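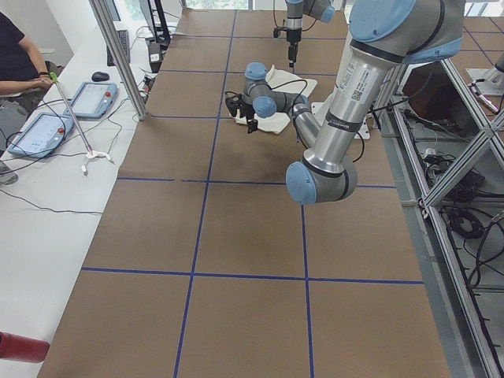

**Call for Readers: Cerodley Prize for Historical Fiction**

The Cerodley Prize invites applications from members of the public to serve as first-round readers for the coming award year. The prize is given to a novel set at least 50 years before its date of publication. Novels of the two world wars have made up a large share of recent entries, and applicants who read widely in that area are especially welcome.

Each reader will receive six novels and will submit a written report of at least 200 words on each - covering plot, character, and use of period detail. Reports are due by the end of November. Readers keep their copies and receive a payment of $478 once all reports have been accepted.

Applicants must be 18 or older and may not be employed by, or under contract to, a publisher with a book entered for the prize. No degree or reviewing experience is required.

To apply, send a one-page letter and a sample review of any historical novel to:

Cerodley Prize, Reader Applications
Urkach House, Room 1305

Applications must be received by December 30, 2023. Late applications will not be considered.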